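Illanton Bimanual Cell, Tabletop Series
Product overview / Research notes / Spare parts

The Illanton Bimanual Cell is a bench unit for recording and replaying two-arm handling of household objects. It ships as 2 arms on a common front mounting bar, a walled work surface, a camera on each wrist and the Drastano recording software. It is sold to labs that train manipulation policies from demonstrations and need every station in a group to match.

Release notes updated 21 October 2023.

Method

The Soriano protocol, supported from this release, treats placing and clearing as one continuous task. An operator teleoperates both arms through a full episode. The policy is then trained on the two wrist views and the joint readings together. Each arm's view is stored with its own clock, and the software aligns them at export.

Wrist views matter most when the arms work close to each other. One arm often holds an item while the other is over the tray, and the nearer camera then records the second arm as part of its input. Drastano keeps these passages by default. Earlier versions flagged them as occluded and dropped them, which removed much of the coordination data.
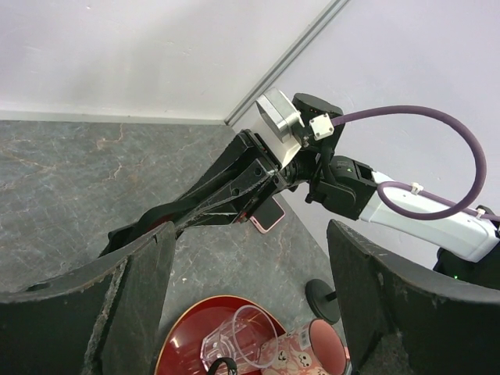

Zostico asked whether the neighboring arm should be masked out before training, on the grounds that a policy may learn to depend on seeing it. Their own single-arm runs had used masking without trouble.

We tested both. With masking, the arms hesitated at handover and more often approached the tray at the same moment. Without it, each arm yielded earlier. Masking remains available as an export option — it is off in the standard profile.

Object sets

Items should differ in shape, finish and transparency. Clear cups are the hardest case for the wrist cameras and should appear in every session. Mugs need to be presented both upright and on their side, with the handle in varied directions. Flat items such as phones are gripped edge-on.

Start positions are changed every 8 episodes. The tray may be moved, provided both grippers can still reach its far rim.

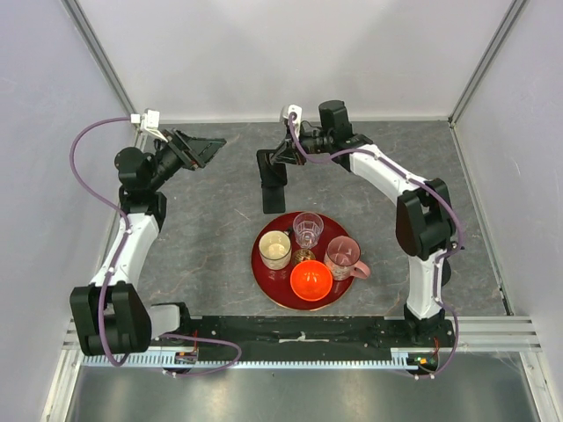

Illanton Applications Group

Installation and upkeep

Bolt the mounting bar down before fitting the arms. Route each wrist cable along the outside of the links and leave a free loop at the wrist, long enough for full rotation. A tight loop pulls on the camera connector and shifts the view during an episode.

Scuffing on the finger edges is normal and does not affect grip. Replace fingers when the contact face is torn or when a smooth cup slips in 3 consecutive grasps. Recalibrate the wrist camera after any finger change.

Finger sets, cable clips and camera mounts are listed under Spare parts.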